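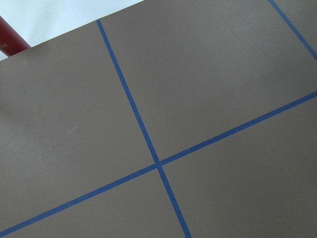

Section 4. Preparing the Work Table for Household Task Trials

The question this program was set up to answer is whether a machine can yet do ordinary household chores well enough to be left alone with them. Much of the answer depends on the table. A trial in which the arm misses a plate tells the reader very little if the plate was put down in a different place each time, and for that reason every Bestorel table is divided into cells before any task is attempted. The cells are marked with straight lines of blue tape, and the lines cross so that each corner can be found again by eye. When the operator begins this section, the cells should hold no objects. The cells are used only to place objects and to report where they were placed; the Orora control software does not read the tape.

This section applies to kitchen tasks at a fixed table. For shop-floor tasks, see Section 6. The procedure was prepared by Nayeli Solís and reviewed by Isauro Barrera, and replaces the version issued in March.

4.1 Marking the cells

1. Switch the arm to Hold and confirm that the Hold lamp is lit.
2. Clear the table and wipe it with a dry cloth. Check for crumbs, which lift the tape and may be mistaken for small objects by the wrist camera.
3. Lay the long lines first, from one side of the table to the other. Press each strip down from the middle outward.
4. Lay the cross lines. Let the strips overlap where they meet. Do not cut them at the crossing.
5. Enter the cell names in the Orora table file, starting with the cell nearest the base of the arm.
6. Save the file under the name of the table. Do not use the name of the task.

Note: If a paper cover is used on the table, fasten the cover before laying any tape. A cover that shifts during a session makes all later placements unreliable, and the session must be recorded as void from the point at which the shift was noticed.

Caution: Do not use glossy tape. Reflections from overhead lights have caused the arm to stop short of its target during Darnesa trials.

4.2 Placing the objects

1. Choose a task card. Read the whole card before handling any object.
2. Place the largest object first. For meal tasks this is normally the tray.
3. Place plates, boards, and food in the order given on the card. An object may lie across a line if the card allows it. Record all the cells it touches.
4. Check that handles do not point toward the path of the arm unless the card calls for it.
5. Step behind the operator line and release Hold.

Food used in a trial should be real food wherever possible. Foam and rubber copies keep their shape when squeezed, and results obtained with them have been consistently better than those obtained with bread, fruit, or cheese. Food that has been handled by the gripper must not be eaten.

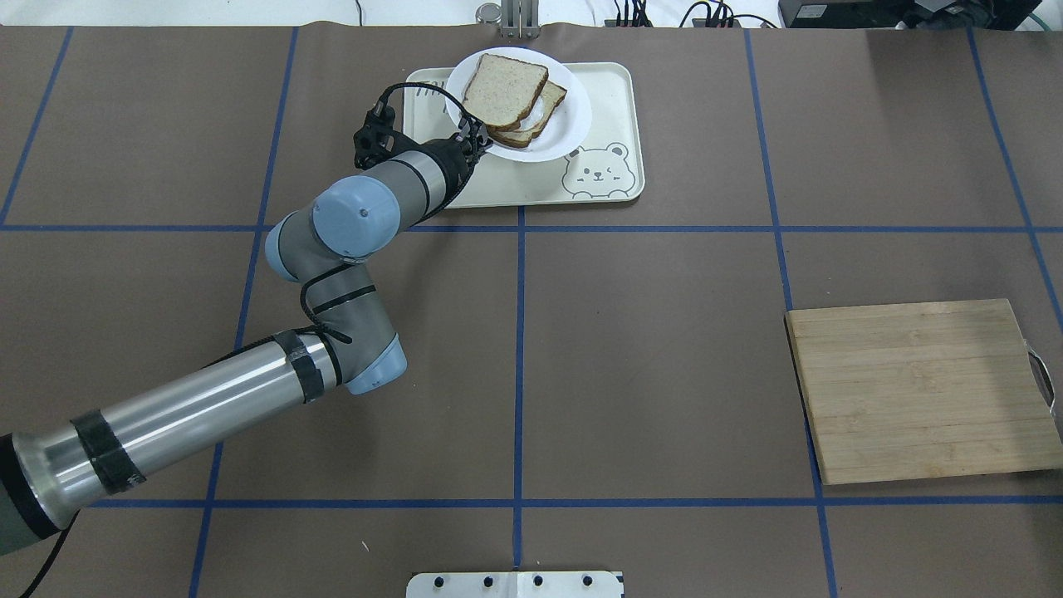

Sandwich tasks deserve particular care. Two slices of bread that are not fastened to one another can slide apart under a grip that would be suitable for a cup, and a grip light enough to spare the bread may let it fall. Operators should set the grip force to the lowest value on the card and raise it one step at a time. Do not raise it during a motion.

Caution: Keep hands clear of the table whenever the Hold lamp is off. The arm may resume a motion after a pause of up to 89 seconds.

4.3 Running and scoring a trial

1. Start the trial from the Orora panel. Do not touch the table, the objects, or the cables until the panel shows End.
2. If the arm stops, wait for the panel message. Do not push the object toward the gripper.
3. Score the trial as Complete, Partial, or Failed, using the wording on the task card.
4. Record any help given, however small. A trial in which a person straightened a plate is Partial at best.
5. Return the arm to Hold before resetting the objects.

Note: Score what was done, and leave aside what the arm seemed about to do. New operators tend to be generous on this point. When two operators disagree, the lower score is entered and the difference is noted in the remarks field.

4.4 Reading the results

The current record holds 2,160 scored trials across all tables. It supports a limited answer to the question stated at the start of this section. Single steps, such as moving one firm object from one cell to another, are now dependable enough that an operator seldom needs to step in. Chores made up of several steps are another matter. An error early in a chore -- a tray set down slightly askew, for example -- is carried into each step that follows, and the arm does not yet notice most of these errors without help.

Sites should therefore avoid describing a chore as "automated" in reports or to visitors on the strength of single-step scores. The accepted wording is "performed under supervision." The Innes site has asked for a separate term for chores completed without help on 2 consecutive trials; the request is under review, and no such term should be used in the meantime.

Completed score sheets are to be sent to the program office with the table file attached. Sheets without a table file will be returned.

Revision date: 24/05/2018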